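# Em defesa da paráfrase

Durante anos ensinei aos meus alunos que um poema não se pode contar por outras palavras. Dizia-o com ar grave, de giz na mão, como quem transmite uma regra de higiene, e quando algum deles levantava o braço e começava uma frase por «o que o poeta quer dizer é que...», eu sorria com uma paciência que hoje me envergonha um bocadinho e mandava-o voltar ao texto. Tinha aprendido assim com os meus professores, que por sua vez o tinham aprendido com os deles, e a verdade é que a ideia tem muito de sedutor: o poema é aquilo que é, naquela ordem e com aqueles sons, e quem lhe troca uma palavra fica com outra coisa nas mãos.

Continuo a achar que isto é verdade. O que deixei de achar é que daí se siga grande coisa.

A mudança veio devagar, e tenho de agradecer uma parte dela a Ruxandra Barbu, com quem partilhei um gabinete minúsculo em Ketimthorpe e que traduzia poesia para três línguas com um dicionário a desfazer-se em cadernos soltos. A Ruxandra nunca começava uma tradução sem antes escrever, em prosa muito chã, o que se passava no poema: quem fala, a quem, o que aconteceu antes, que favor se pede, que culpa se disfarça. Chamava a isso «arrumar a cozinha». Eu, cheio de teoria, dizia-lhe que aquela prosa era uma traição prévia, e ela respondia que os piores erros de tradução que conhecia vinham todos de gente que tinha ouvido a música e não tinha percebido a frase.

Ora, isto pareceu-me na altura uma resposta de artesã (digo-o com carinho, mas também com a arrogância que então me sobrava). Foi preciso eu próprio organizar uma antologia comentada, a que a editora Aravena teve a coragem de dar 931 páginas, para perceber até que ponto ela tinha razão. Cada poema levava uma nota minha, e ao reler as notas, numa tarde quente de julho, dei com uma coisa desconfortável: em muitas eu falava da tensão, da ambiguidade, do silêncio, da suspensão do sentido, e em parte alguma dizia o que o poema dizia. Pior do que isso, em quatro delas eu não o sabia. Tinha escrito uma página elegante sobre a indeterminação de um verso cujo sujeito, afinal, era perfeitamente determinável – bastava ter encontrado o verbo, duas linhas abaixo.

É este o meu receio em relação ao velho interdito. Foi inventado para proteger o poema da pressa, e protege muitas vezes o leitor de ser apanhado em falta. Quem parafraseia expõe-se. Se eu escrever que a segunda estrofe é um pedido de desculpa, qualquer pessoa pode vir dizer-me que não é, que é uma ameaça, e apontar-me a palavra em que se apoia. Se eu escrever que a segunda estrofe «encena a impossibilidade do perdão», ninguém me diz nada, porque ninguém sabe bem por onde pegar, e lá vamos todos almoçar muito satisfeitos.

Raimo Karppinen, que é um leitor mais severo do que eu e um amigo mais generoso do que mereço, fez-me por carta a objeção mais forte que conheço. Diz ele que a paráfrase nunca fica no seu lugar. Começa por ser andaime e, passada uma semana, já o aluno mora no andaime e esqueceu a casa. Conta que numa turma sua em Skilach havia nove estudantes capazes de resumir um soneto sem falha e incapazes de recordar um único verso dele. Acredito em cada palavra. Também tive turmas dessas, e também corrigi resumos impecáveis que me deixaram triste o resto do dia.

Mas repare-se que o mal, aí, está em parar cedo. Uma boa paráfrase tem uma virtude de que se fala pouco, que é a de falhar em sítios precisos. Escreve-se a prosa, põe-se ao lado do poema e vê-se, com o dedo em cima da linha, onde é que ela fica aquém: aqui perdeu-se uma hesitação, ali o adjetivo puxava para dois lados e eu só fui atrás de um. Essa diferença só se consegue medir quando existem as duas coisas para comparar. Dizer de antemão que o poema é irredutível poupa-nos o trabalho de descobrir em quê, e eu, que sou lento e gosto de trabalho lento, lamento sempre que se poupe esse.

Há ainda uma razão de hospitalidade, chamemos-lhe assim, que me pesa mais à medida que envelheço. No círculo de leitura de Grirkport, onde passo as noites que posso, aparece gente que nunca leu versos fora da escola e que chega convencida de que há um segredo guardado por outros. Quando se começa por perguntar simplesmente o que se passa neste poema, as pessoas respondem, discordam, irritam-se até, e às vezes acertam onde eu tinha passado sete leituras a errar. Quando se começa por lhes dizer que a pergunta é ingénua, calam-se. Por mim, prefiro a sala barulhenta.

De modo que voltei a pedir paráfrases. Peço-as por escrito, em frases completas, com sujeito e predicado, e faço as minhas à frente de todos, o que é um exercício de humildade bastante eficaz. Depois lemos o poema outra vez em voz alta, de uma ponta à outra, e deixamos que ele nos corrija.

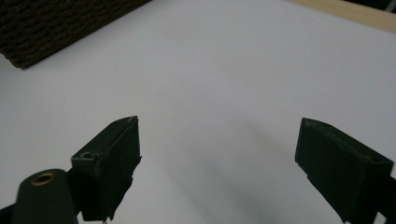
## Nota

Uma primeira versão deste texto foi lida em Ketimthorpe. Ao Raimo devo a imagem do andaime, que ele usa contra mim e que lhe devolvo em bom estado.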